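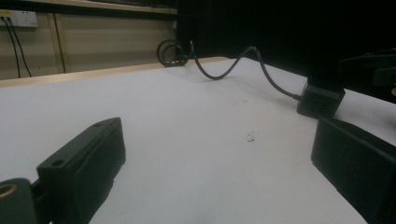

A white worktable with a coil of black cable near the back edge.

Cable Care and Storage: Revised Guidance for Shared Worktables

The Office of Facilities and Equipment has revised its guidance on the handling of cables and small powered devices at shared worktables. The revision took effect in July and applies to all rooms in the Skindesholm Building, including those reserved by outside groups.

The office conducted a review of equipment returns earlier this year. Of 69 items reported as faulty, 14 had no fault other than a damaged cable. Most of the damage was found close to the plug, where a cable bends most sharply if it is wound around the device it serves. Replacement cables are charged to the department that last signed for the equipment.

Staff are asked to observe the following practices.

Cables should be coiled in wide, loose loops and fastened with the cloth ties kept in the supply drawer. Rubber bands and adhesive tape should not be used. A cable should never be wound tightly around its own device.

While equipment is in use, any extra length should be placed toward the back of the table, leaving the front clear for work. Cables should not hang over the front edge or cross a walkway. When unplugging, hold the plug itself and pull straight out.

At the end of a session, each device and its cable are to be returned together to the labeled bin. Items that belong to an individual should carry a name tag. Untagged items will be held at the equipment desk for 3 weeks and then added to the common stock.

White tabletops may be wiped with a damp cloth after all equipment has been removed. Solvent cleaners leave a dull patch on the surface and are no longer supplied.

The office has set aside $2,000 for new ties, bins and labels. Departments wishing to receive a set should submit a request by Monday, August 10, 2020. Requests received after that date will be filled as stock allows.

Questions about the guidance may be directed to Elvia Magaña, Equipment Coordinator, at the equipment desk on the ground floor.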